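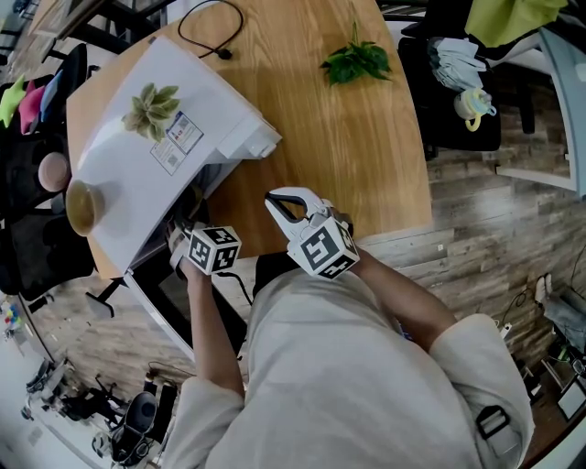
2 June 2024 - Gripper pair B, left side losing pose

Pulled the left gripper from the Nadar set after the trajectory check threw out a whole run of printer episodes. Writing this up before I forget the order of it.

The fault: left pose jumps when the gripper goes into an opening. The right one tracks fine the whole time. When the left comes back out, the pose returns with an offset and stays wrong until the next re-zero. If the episode gets replayed on the Skandon arm before anyone catches it, the arm gets a step command. It happened once in May and the arm hit its force limit and stopped. No damage, but that is why the replay lock is on now.

Numbers from the log: 2,115 episodes in the set, 262 flagged for a left pose jump. Almost all of the flagged ones are reach-in tasks. Pick and place on the open table is clean apart from 2, and both of those look like a bumped cable.

What I checked:

- Marker cube on the left mount. Tight, no play. Swapped it with the right cube and the fault stayed on the left.
- Calibration file. Same one we used all of May.
- Gristora tracker version. Rolled back one release, no change.
- Cable at the left mount. Re-seated it, then wiggled it by hand while recording. This did it. Dropout of 65 ms, then the offset.

So there are two things stacked up. The faces of the cube go out of view inside an opening, which the tracker is supposed to ride through on the inertial data, and the connector drops that data when the cable gets pulled. Either one alone is survivable. Together they give the jump.
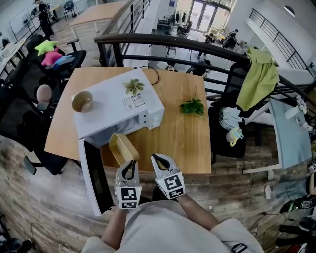 The microwave task was the next one I went through, as it should have the same problem and mostly doesn't. I think it comes down to where the hands are. With the door swung open toward the operator and the container still out in front of the oven, both cubes face up and outward, so the tracker has something to lock on to right before the reach. The printer reach is lower and more sideways. I want to test that properly before I put it in the Puro report.

Fix for now: strain relief on the left cable, slack loop taped to the mount - ugly but it held through the wiggle test. Ordered replacement connectors for both sides.

Still open:

- Re-record the flagged printer episodes. Don't try to patch them.
- Add a check that rejects any step in pose above the threshold before export.
- Replay lock stays on for pair B until the new connector is in and the wiggle test passes again.
- Look at pair A for the same wear. Haven't opened it yet.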